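About Zurkden

Scarves, wraps, gloves and hats, sold by the dozen to small shops. That's our whole business and we love it!

We started out of a spare bedroom in Stustbridge with 2 suitcases of cotton bandanas and a folding table at the Saturday flea market. People kept asking if they could buy a stack for their own store, and after a while we were spending more time packing stacks than selling singles. So we went wholesale. That was 17 years ago, and we still get excited when a new carton comes in and everybody stops what they're doing to feel the fabric.

Today we carry two house lines. Ursu is the cold weather one: chunky knit infinity scarves, fleece-lined gloves, cable beanies with and without the pom. Holis is for spring and summer, so think gauzy squares, beach wraps, sun hats that fold flat (really flat, you can put them in a purse). Both lines come in assorted color packs or solid packs, and if you only want the teal, just tell us you only want the teal.

Our minimum opening order is $60. We keep it low on purpose. A lot of our customers run a hair salon, a gift corner in a pharmacy or a booth at craft fairs, and they want to try a dozen of something before they fill a wall with it. Reorders have no minimum at all.

We write our own item pages, and we measure every style ourselves, fringe included. If a scarf is polyester we say polyester. If it sheds a little the first time you wear it (looking at you, eyelash yarn) we say that too. Care instructions are on every listing, and most of what we carry is hand wash, lay flat to dry.

Orders in before noon go out the same day, and shipping inside the state is $29 flat no matter how many cartons you need. We pack scarves folded, never rolled, with a sheet of tissue between colors so the darks don't rub off on the creams.
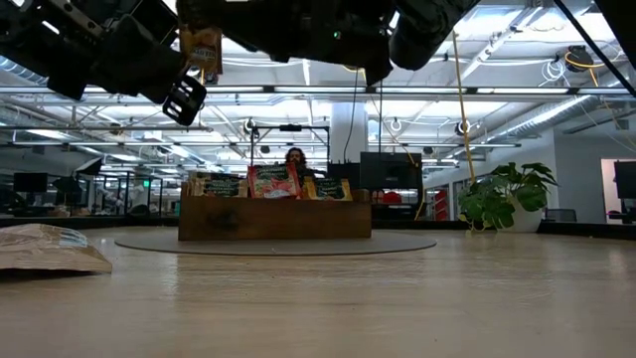 Shop owners are welcome at the Stustbridge showroom too. Bring your resale certificate the first time and we'll keep a copy on file. There's parking behind the building, and you can try on anything you like, hats included. We have a big mirror and plenty of opinions about color!

Our December hours are longer than usual for holiday restocks, and the Ursu gloves go fast, so call ahead if you're driving in for a certain size. New Holis prints get added to the site as soon as we've measured them.

Page updated December 10, 2022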